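## 4. What people put on the table, and why it stays there

I should say up front that I went into this part of the study with the wrong idea. I figured that the shared tables in the Flurkport tenants' building would tell me something about politeness. You leave a thing out, somebody else needs it, everybody is nice about it. Jyoti Ahuja, who read the first draft of my field notes, wrote "are you sure?" in the margin next to almost every paragraph on that theme, and she was right to.

So, what did I have? By the end of June I had 484 diary entries from 142 households, spread over two buildings (Flurkport and Gandness). The diaries were loose. I asked people to write down anything they left in a common room on purpose, anything they took, and anything they thought about taking and didn't. That last group ended up being my favorite, and it's the one I'll spend the most time on.

### 4.1 Taking, almost taking, and asking first

The entries about almost taking something are long. People who took a thing wrote one line: "took the tape, brought it back." People who didn't take it wrote half a page! One woman at Gandness went back to look at the same umbrella three times over a rainy weekend and got wet each time. She knew it had been left for anyone to use, and she'd read the sign. She still felt, in her words, "like it had a name on it somewhere I couldn't see."

Ankit Rastogi's work on borrowing in dormitories has a nice term for this, the soft claim, and I've used it here even though his students were a lot younger than my tenants. A soft claim is what's left over when the owner has given up the object but the object still seems to belong to a person. In my diaries it was strongest for things that had been used a little. A sealed box of candles was gone by lunch. A box with one candle missing could sit for weeks.

I coded every entry for this twice, a month apart, and I disagreed with myself in 16 cases. Most of those were about food, and I've left food out of the rest of this section – it really needs its own paper.

### 4.2 Small supplies

The everyday stuff behaved differently, and this is where the two buildings split. At Flurkport, small supplies were treated as part of the room, like the chairs. At Gandness they were treated as somebody's. The diaries from Gandness are full of little notes to an unknown owner ("used two, will replace"), and I found very few of those from Flurkport. Figure 3 goes with this part of the discussion.
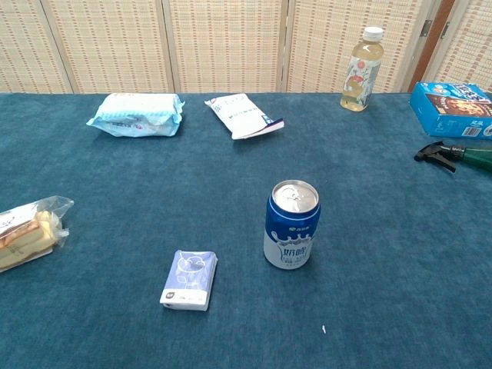
**Figure 3.** Items on a cloth-covered table, with a packet of wipes or tissues toward the screen at the back.

I don't think the difference comes down to how well the neighbors know each other, which was my first guess and also the guess of pretty much everyone I talked to. Gandness tenants knew more of their neighbors by name. If anything, knowing the names made it harder to take things, and several people told me so in the follow-up calls. When you can picture six possible owners, you can picture six people being annoyed with you.

Yu makes a similar point about shared laundry rooms, though the argument there leans on rent levels and I couldn't test that with what I had. The Stindum survey, with its 1,711 responses, would be a better place to try it. I'd want to add a question about replacing what you use, and I'd word it very plainly – my own version used the word "reciprocate" and two people called me to ask what I meant.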